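Speaker notes: Tillenix pick-and-place kit, should we buy it?
Ishbel Ritchie, Galside user group, November 2023
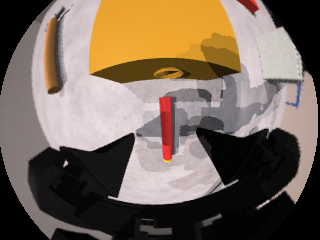

Start with the price question, they will ask it anyway. The quote covers the arm license, the simulator and one year of support from Fustosis. Training is extra. Say that twice.

What we got for the trial: 14 days, the simulator only, no hardware. The sales deck talks about "shop-ready" skills. Ask the room who has seen one of those skills run in a shop. Pause. I haven't.

Slide 2. The simulator itself. Fair is fair, it installs cleanly and the wrist view is handy for checking how the gripper lines up with a thin part like a marker. Shadows come out blocky, with stepped edges. Fustosis says this doesn't matter for training. Maybe. They sent no numbers to back it up, and I asked in writing.

Slide 3. Our test at Moffat. We set up 20 runs of the simple pick task and kept our own log, because the built-in report only lists the runs it calls complete. Nearly 10 needed a manual reset. The vendor's answer was that we should have used the newer preset. The newer preset is not in the trial.

(If short on time, skip to slide 5.)

Slide 4. Things I'd want before signing:
- a loaner arm on our own bench
- the full log, failures included
- the name of a customer we can call
- a price for year two

Slide 5. Support. I opened 5 tickets. The replies were polite and came fast, and two of them answered a different question.

My vote is to wait. Fustosis has promised a hardware demo in December. Bring your own parts to it, the awkward ones, and don't let them pick the table layout.

Questions. Leave the quote up on the screen.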